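Packing and sorting at Feststead: where we've got to by the end of May

Hello again, and thank you for being so patient with me over the spring! I know the last report was mostly me moaning about the damp, so I'm pleased to say this one has some progress in it.

As you'll remember, the grant was for clearing the old stockroom at Feststead, sorting what was in there and getting it all boxed, labelled and over to the store at Prestton. We were down for 40 boxes by the end of May and we've done 30. So we're behind, I won't pretend otherwise, but the ones that are left are the easy ones (linens and paper, no small parts, hooray).

What slowed us down was the small stuff. The Fajardo drawers were full of odds and ends, all tipped in together by whoever had them last, and I'd put them in the plan as a single afternoon. They took 13 sessions. Everything had to come out, be looked over and go back into a box with its own list, and after a while you do start dreaming about screws. I've kept the lists by drawer, so if anyone at your end wants to know what was in number five they can have it.

The sorting is all happening on the big wooden table now. I did try working on the floor and my knees had opinions. The table has a lovely swirly grain and a bit of a shine to it, and the only trouble is that anything small and dark can be hard to spot against the darker lines. Open boxes are much better for that: the cardboard is pale inside, so I put the little things straight in and leave the lid flap up until the list is done.

Money next. The boxes came in under budget, mostly because I bought flat-packed ones from Kenero and made them up myself in the evenings. I'd like to move the £40 left over into labels, if that's all right with you? The ones we've got peel off as soon as the room warms up, and I've rewritten 5 of them twice already. The van hire hasn't been touched yet.

Still to do: the last ten boxes, the second run to Prestton, and a proper typed-up index in place of my notebook. I'd hoped to have the index with you by now, but my handwriting from the early weeks is dreadful and it's slow going. Could I have until the end of June for that part? The boxes themselves won't need the extra time.

One small question before I forget. Do you want the empty drawers kept? They're sound enough, but they take up most of the back wall and the store says it hasn't the space. I'll leave them where they are until I hear from you.

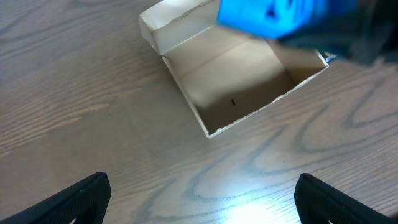

Progress report no. 5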